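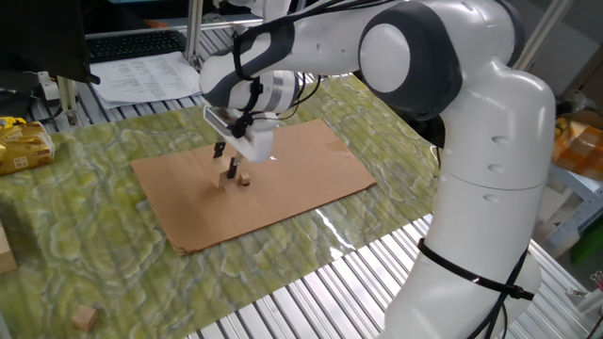 We use cookies to remember your settings and to count visits. By continuing you accept this. Accept / Manage

Gripper cable pulls tight near the wrist, drops the block when placing

Hello all. I maintain one small arm cell in our training workshop. The arm picks wooden blocks and sets them down on a sheet of cardboard, and under the cardboard we have a soft mat over the slatted aluminum table. The gripper cable goes outside, along the top of the arm, with clips near the wrist.

For 5 weeks it was good. Now when the wrist turns far to one side, the cable becomes tight and the gripper reports a communication fault. It does not open, it only stops in place. If I turn the wrist back by hand-guiding, the fault can be cleared and it works again until the next long turn.

Also, and maybe it is a separate problem, the blocks are not standing straight after placing. They lean a little when the fingers touch down. I taught the place height again two times, and on the next morning it was wrong again.

I have already changed the cable for a new one of the same length. Must I buy a longer one, or is the routing wrong? I would like to not take the gripper off, because the last alignment took me an entire afternoon.

Posted by Verden, 15 Nov 2022

Dumitrescu

You have two separate problems, I think. I will begin with the cable.

A new cable of the same length will fail the same way if it is clipped in the same places. The important thing is how much cable is free between the last clip on the forearm and the first clip at the wrist. Please do this with the arm in manual mode at slow speed:

Open the last forearm clip only. Leave the wrist clips closed, so that the connector does not carry the pull.
Turn the wrist joint to the farthest angle your program uses, then to the farthest angle on the other side. Look where the cable wants to go.
Give it enough slack for the worse side and close the clip again. On my cell I needed a loop of 300 mm. Yours can be different, so please measure and do not copy my number.
Run the full program 7 times at slow speed and watch that the loop does not catch on the elbow.

If the loop becomes so big that it hangs into the work area, then change the program. Often the wrist makes a long turn only because the pick point was taught with the wrist on the "other side". Teach this point again and the long turn disappears. You do not need to remove the gripper for any of this.

For the leaning: a soft mat with cardboard on it is not a reference surface. It goes down under pressure and comes up again, and the cardboard also bends when the air is humid. Put a rigid plate directly on the aluminum, fasten it, and teach the height from there. Before that, check that both fingers have the same length below the gripper body. My fingers had slipped once because the screws were not tight.

Skultero

Just buy a longer cable, it is cheap. I have 6 of them in the drawer.

Stirolbridge

I agree with the first reply about slack, but a longer cable without a new clip position will only hang lower and get caught. We had this.

One addition. Look also at the strap on the base segment. If it is too tight there, the cable cannot slide and all movement is taken at the wrist. I leave space for one finger under the strap. And write the clip positions on the arm with a paint marker, then the next person puts them back correctly after cleaning.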